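Heduline Replacement Fingertip Set (pair), hand-held gripper
2 min read

READ BEFORE ORDERING. Fit notice, updated Saturday, June 25, 2022

Stock: 397 pairs, Pasness warehouse. Ships in 10 days, sometimes 11.

What went wrong: tips from the February batch let go under load. Inner pad creeps, edge lifts, then the cloth slips out on the pull. Mostly hems and thick seams. Two customers had a pad come off completly and end up in the laundry. Small part, keep away from kids and pets.

Same pads are on the Marti arm, so the fault shows up there too. Worse there, arm keeps pulling. If yours is on a Marti, stop the arm before you touch the tips. Not pause. Stop. One pinched finger reported so far.

Check yours:
- batch code inside the tip, starts with F = February, swap it
- press pad edge with a thumbnail, any lift, swap it
- pivot pins snug, no side play

New set: re-glued pads, tested to 1,000 closes on shirts, towels and bedding. Not tested on wet cloth, dont use it for that.

Free swap for all F codes, no reciept needed. Send old tips back in the Flirkelham mailer. Fasteners not included, reuse your own.

Folding and sorting clothes on a bed or table is what the set is made for. Hem grip, light pinch:

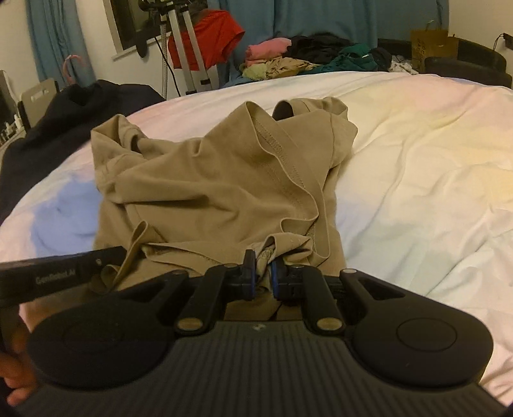 Swapped mine last week and the left pad still lifts a little at the corner, so is that within limits or do I send these back too?

Contact Heduline parts desk | © 2022 Heduline | Back to top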